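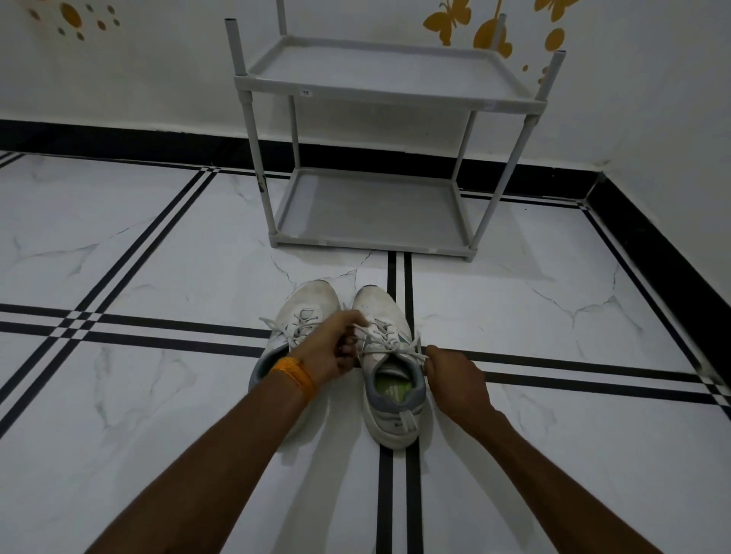
3 min read

Posted 2021-07-09 by Equipment Planning Desk
Filed under: Tickets > Purchasing & Budget > Arms and Grippers

Ticket title: Shoe lacing station — quote vs budget, what do we really need

Status: open, waiting on vendor

Problem: budget line for the two-arm station was set in April off a Nultgate quote. Quote assumes rigid parts. Laces are not rigid parts. Need to sort this before the PO goes in.

What the job looks like by hand: pair of white sneakers on the floor in front of a gray two-tier rack, one hand holding the laces down at the tongue, other hand pinching the end of a loop off to the side. Two hands on one shoe, doing different things. That's the bit the spec sheet doesn't cover.

Entry 1
Read the quote again. Two arms, parallel grippers, one controller, base plate. 30 day lead time. No fingertip option listed. Stock pads are flat and wide, fine for a box, no good for a lace end. Asked Nultgate for a narrow tip. No answer yet.

Entry 2
Checked if one arm plus a clamp would do it — cheaper, obviously. Clamp can hold the shoe. Clamp can't hold the laces at the tongue and then let go and grab again somewhere else. Tried it on paper three ways, every one ends with a person reaching in. Dropped. Please don't reopen this one, it has come up twice allready.

Entry 3
Pathak came back with soft fingertips, 230 per set, sold in pairs. Need one set per arm plus one spare, so three sets, 690. They fit the Nultgate wrist with an adapter plate. Adapter is not in the quote either. Asked for a price.

Entry 4
Camera question. White laces, white shoe, pale floor. Low contrast all the way. The budget has the basic camera. Vision vendor (Trositia) says basic is ok for "most footwear". Sent them the picture and asked them to say yes or no for this footwear. Also floor here has black stripes, one runs right under a shoe, so don't let anyone tune it on this floor and call it done. Station bench will be plain gray mat. Mat not budgeted, will come out of consumables.

Entry 5
Reach. Someone wrote "floor level pick" in the April request. No. Shoes get worked at bench height, rack goes beside the bench. Floor level means a longer arm and the next price band up. Corrected the request, resent to Nultgate, asked them to confirm the short arm still clears the upper shelf of a rack this style — it has poles sticking up past the top shelf and I don't want an elbow in one.

Entry 6
Trositia replied. Basic camera is a no, they want the better one with its own light. Difference is 2,717. That is the whole contingency and then some. Options:
- take the camera, push the second rack to next year
- rent the camera for the Jelleck trial and decide after
- keep basic, accept misses

Going with rent if they'll do it. Rental terms requested. Keeping basic is false saving imo, we'd pay it back in someone standing there fixing laces.

Entry 7
Cycle time. Plan says 53 pairs a shift. No idea where that came from, it's not in the Nultgate paperwork. Marked it as unconfirmed in the sheet. Jelleck trial should give a real one. Do not quote 53 to anybody untill then.

Still needed before PO
- adapter plate price (Pathak)
- short arm clearance in writing (Nultgate)
- camera rental terms (Trositia)
- someone to pick which shoes go in the trial box. Used ones pls, not only new. Worn laces behave different and used pairs are most of what we get

Leaving ticket open. PO on hold. If Nultgate calls about the quote expiring, ask for an extension, don't sign the old one.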